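4 min read

I have been meaning to write something kind about small data for a while now, and the wrist camera work at Gondedis finally pushed me into it. Olga Rivadeneira's group there trained a grasping policy on 1,790 demonstrations, every one of them recorded from the wrist alone, with no overhead view to lean on. The comparison policy had 4,000 demonstrations and a fixed camera besides, and on shiny objects the smaller set came out ahead.

Now, I know what people will say, because I said it myself over coffee in Gerville last July: a wrist view is a terrible place to judge anything from. You get a piece of the object, very close and soft at the edges, and a lot of table. But I've come to think that this is the honest view - the one the fingers have to work with in the last 2 inches, when a picture from the ceiling is no great help.

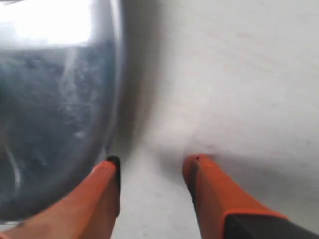 Glare is where I've changed my mind the most. For years we all dulled our test objects with matte spray, me included, and then wondered why the results fell apart in somebody's kitchen. Olga's people left the reflections and the scuffs alone and let the policy learn from them, and I find that a generous way to treat a machine. I would still like to see it tried on more than 16 objects, and by a lab with no stake in the answer. The Robles group has the arms for it, if they can spare them this fall.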